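Can they do the chores yet?

I have been collecting pictures of household machines since November, mostly because people keep telling me the laundry is as good as solved. I'm not convinced. A short clip of a shirt being lifted tells me very little about a Monday-sized pile of washing, and makers are always fond of their best take.
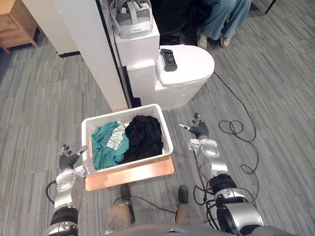
My own test is dull. Give the thing 30 mixed items, leave the house, come back and see what is in the drawer. Ceris and Zhuravel both talk about 200 hours of practice, but I would swap all of it for one afternoon with inside-out sleeves and odd socks.

Stanard still quotes 69 seconds per shirt. My mother is quicker, and she does the buttons.

Taras Lytvynenko, Lulthorpe, March 23, 2019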